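Skellik Introduces Bolt-On Residue Shield Kit for Row Crop Cultivators 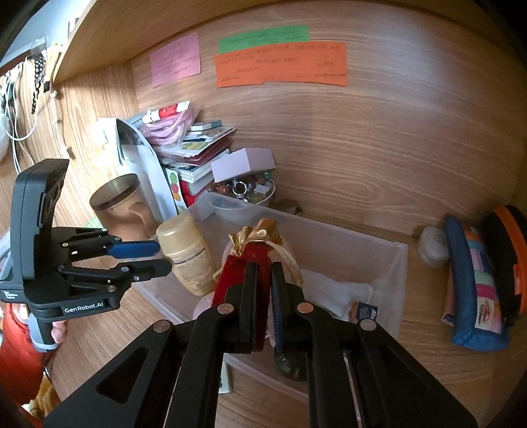
Product News, Vol. 8, No. 108

ETETHAM, Saturday, November 3, 2018 - Skellik has added a bolt-on residue shield kit to its line of cultivator parts. The kit, sold under the name Vustwood, keeps soil and stalks off young plants during first and second cultivation and fits most toolbars already on the farm. Orders are open now. Kits will begin shipping to dealers in March.

The Vustwood shield hangs from a parallel arm clamped to the front of the row unit. The arm lets the shield float over clods and dead furrows without lifting the sweep out of the ground. Depth is set with one pin. Farmers who cultivate at different heights through the season can move the pin by hand and do not need to loosen the clamp.

Shields are cut from heavy gauge steel and slotted along the lower edge. The slots let a small amount of fine soil pass through to cover weeds in the row while larger pieces are held back. A solid shield without slots can be ordered at the same price for growers who cultivate very small beans or beets.

Each kit covers one row and includes left and right shields, two arms, the mounting clamp, pins and all hardware. Two clamp sizes are offered. Please measure your toolbar before ordering, as paint build-up and welded plates can change the fit. Bars with a diamond mount need an adapter, part number 886, which is sold separately.

The design was tested for two seasons on farms near Etetham, on over 773 acres of corn and soybeans. Some of that ground was ridge-till and some was worked flat. After the first season the rear of the shield was made longer and the pivot bushing was changed to a greaseable type. Both changes are part of the production kit.

Growers who already run the older Skellik rolling shields can keep them. Replacement wheels, spindles and brackets for those units will stay in stock, and the new arm will accept the old rolling shield with a short spacer. The spacer is not included in the kit. Ask for it when you order.

Kelemen will handle warehouse orders and freight for dealers outside the Etetham area. Local customers can pick up kits at the Skellik parts counter. Full sets of eight rows ship on one pallet. Smaller orders go by regular parcel service, with arms and shields boxed separately.

The kit carries a one-year warranty against defects in material and workmanship. Normal wear on pins, bushings and shield edges is not covered. Wear parts are listed in the back of the instruction sheet and can be bought one at a time.

About Skellik

Skellik builds and sells replacement and add-on parts for cultivators, planters and chisel plows. Its products include sweeps, ridging attachments, shields, disk hillers and toolbar clamps. Parts are sold through farm equipment dealers and from the company's counter in Etetham.

Dealers who want a price sheet or a sample shield should contact the Skellik parts department.

###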